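Dye notebook, bench 2, Rekamdale
2022-06-15

Third go at the weld vat and I am so pleased with it I've come straight up to write this before lunch. Windows open, rain butt full, no wind.

Carried over from last time: the mordant was the weak link, never the weld. The skeins from batch one took the colour in patches, and I'd put that down to crowding in the pot. Josefien Declercq thought the scouring was to blame and she was right. The Vilinico wool comes with more grease in it than the old stuff did, and one wash doesn't shift it. This time I gave it two long soaks with the plain soap, rinsed until the water stayed clear, and left it overnight in the rinse bucket. It sank straight away when I put it in the mordant. The last lot floated for ages, which should have told me something.

Weights. Dry wool before scouring 568 g, dry after scouring 557 g. So 11 g of grease and muck gone, and that's from wool sold as ready to dye! I'll write to Vilinico, nicely. They've always been good to us and they may not know.

Alum at the usual strength, brought up slowly over the morning and held just under a simmer for an hour. Let it cool in the pot. I used to fish the skeins out hot because I was impatient, and the difference in feel is plain — these are still soft.

Weld: dried tops from the Aerts plot, last summer's cutting, chopped with the big shears and soaked since Monday. The smell is dreadful and I've stopped minding. Strained through the old curtain. A pinch of chalk in the pot and the whole thing went from weak tea to a proper shouting yellow in the time it took me to put the spoon down. I have seen it happen dozens of times and I still called Natalia over to look.

Four skeins in the pot:
1 – straight weld, one hour
2 – straight weld, two hours
3 – weld one hour, then iron dip, very short
4 – weld one hour, put by for overdyeing in the indigo

Skein 2 is hardly deeper than skein 1, so the second hour is wasted gas. Skein 3 is a mossy olive and I love it, though the iron has made it a touch harsh. Half the iron next time and see. Skein 4 is drying on the line as I write and will go in the blue when the vat has come back into condition. It was looking sulky yesterday, dull on top with not much of a coppery skin, so I've fed it and warmed it and put the lid on.

Exhaust bath: still plenty of colour in it. I threw in the silk scraps from the Zustis order and they came out a very pale primrose, even all over. Must remember to keep exhausts for silk. It wants so little.

Light test: cards cut and wound, half of each covered with foil, up in the south window of the front room. I'll bring them down in July. Weld is meant to be the best of the yellows for this and I'd like to have our own cards to show people who ask.

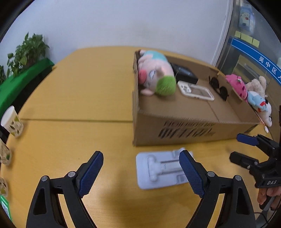
Natalia Maldonado: I'd hang a second set of cards in the north window as well. Most people's scarves and cushions never see full sun, and it would be good to know what ordinary daylight does. Also, are you sure the chalk isn't doing the softening? Our tap water at home is very hard and my yellows always come up bright without any.

Good points, both. North window set wound this afternoon, same wool, same foil. On the chalk, I can't say, I changed the cooling and the chalk in the same batch, which was silly of me. Next pot: rainwater, no chalk, cool in the pot as now. Then the same again with tap water.

To do
– more alum, nearly at the bottom of the tub
– label the skeins BEFORE the indigo this time
– ask Aerts if the self-sown weld by the gate can be cut or if they want it left for seed
– new curtain for straining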